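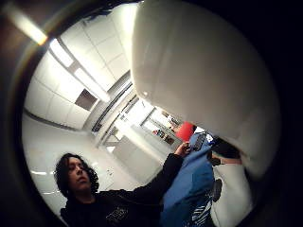

*Home & Moving Board, page 48*

## Moving a one-bedroom by myself, what do I pack first??

**sofa_in_the_hall** · 03/04/2021

Hi all! I'm moving from Skandton to Stirholm in June and for the first time in my life I have no roommates to help carry stuff. It's a one-bedroom on the second floor, no elevator, and the new place is a bit smaller (goodbye, big bookcase). The drive is 60 miles, so I can't really run back and forth with the car.

I've reserved a van from Varer for one day and I have 4 days between getting the new keys and giving up the old ones. I bought a stack of their medium boxes too, and now they're leaning against the bathroom door and I keep walking around them like they'll fill themselves.

My problem is I don't know where to begin. Last time I started with the kitchen because it looked easy, and then I was eating cereal out of a measuring cup for a week. I own a silly number of books, a lot of plants, and way too many winter clothes. I'd also like to not hurt my back again! Does anybody have an order that worked for them? And is it worth paying for a storage unit for a month? Latuheru wants 400 for the size I'd need, and that seems like a lot for a bookcase and a bike.

**plaidkettle**

Oh, I love this question, I've moved way too many times and I have opinions. Start with whatever you'd have to get a chair to reach. Top shelves, the back of the closet, the cabinet over the fridge. You aren't using any of it, so you can box it up weeks ahead and live normally in the meantime. Kitchen goes last, always. Keep out a pan, a bowl, a mug and one sharp knife, and wash them the morning you leave.

Books go in the smallest boxes you can find. I know the mediums are right there and they look perfect, but a medium box of hardcovers on a flight of stairs is how I ended up on my mother's couch with a heating pad. Liquor stores give small ones away if you ask early in the day. If you really must use the mediums, put books in the bottom third and fill the rest with sweaters.

Winter clothes are your packing material, by the way!
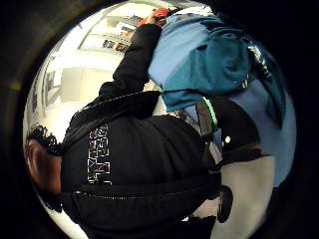

I wrap glasses in socks and stick lamps in the middle of my thickest coats, and it has saved me a small fortune in bubble wrap (plus there's no mountain of plastic to get rid of at the other end). Just write on the box that there's glass in it. I forgot once and shook out a scarf over a tile floor – you can guess.

Plants ride up front with you and they go in last. Don't water them for a day or two before.

**needs_more_tape**

skip the storage unit. 400 for a month is nuts for a bookcase and a bike, sell the bookcase, take the bike. thats my whole advice

oh and get the van the night before if they let you. I picked mine up at opening time and stood in line for most of the morning

**thirdfloorwalkup**

Agree with most of plaidkettle, but I'd put books before the closet stuff, mostly so you find out early how heavy this is going to be.
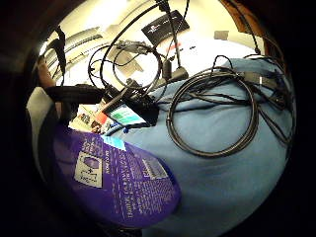

The thing I always leave too late is the desk drawer and all the junk behind the TV. It's never heavy, so it never feels urgent, and then it's 11 at night and I'm stuffing chargers in a grocery bag. Now I do it in one go, a good 48 hours before the van comes. I lay out an old towel or a shirt and put everything down on it. Black cords on light blue cloth are so much easier to sort than black cords on a dark rug. Loose loops are fine, I don't wind anything tight. Small plastic clips and odd bits stay next to whatever cord they were with, or I'll never match them up again. Then I fold the cloth over and the whole bundle goes in a box marked with the room.

For your back: rent the hand truck. Varer had them for a few bucks extra when I used them, and mine came with a strap. Go down the stairs with the load above you and take it one step at a time. Also, eat lunch! I skipped it on my last move and cried at a bed frame.

**sofa_in_the_hall**

Thank you all so much, this helps a ton! I filled my first box tonight, all from over the fridge. Why do I own two fondue sets? The bookcase is going up for sale this weekend if anyone near Skandton wants it – it's tall, bring a friend.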